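Subject: Re: [allotments] Water meter reading and the top tap

Jennylyn Manalo wrote:
> Does anyone know if the top tap is going to be mended before
> the next bill? I've been carrying cans up from the Wullach
> Lane end and it takes most of my evening. Also, was the
> January reading ever sent in? I can't find it on the list.
> Jennylyn

Hello Jennylyn and all,

The January reading was sent in and it was 1,739. I read the meter again this week and it says 3,227. A good part of that is the top tap, which has been dripping into the nettles since spring. Setiawan have the washer and the new valve on order and will fit both on the same visit.

The trough by plot 19 is working, so please use that for now. The ball valve sticks a bit. Push the arm down and let it come back up by itself.

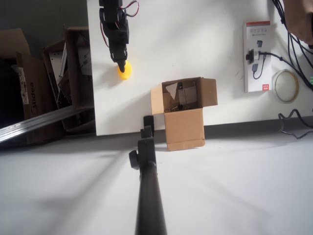
Posted by Brisa Ocampo to the allotments list
Thursday, August 1, 2024

Hoses are still allowed, but only before nine in the morning and after six – and please don't leave them running in the trough. Plot 20 has been given up and I will offer it to the next name on the waiting list. There are onions still in the ground there if anybody wants them.

The key for the lower gate is back on its hook.

Brisa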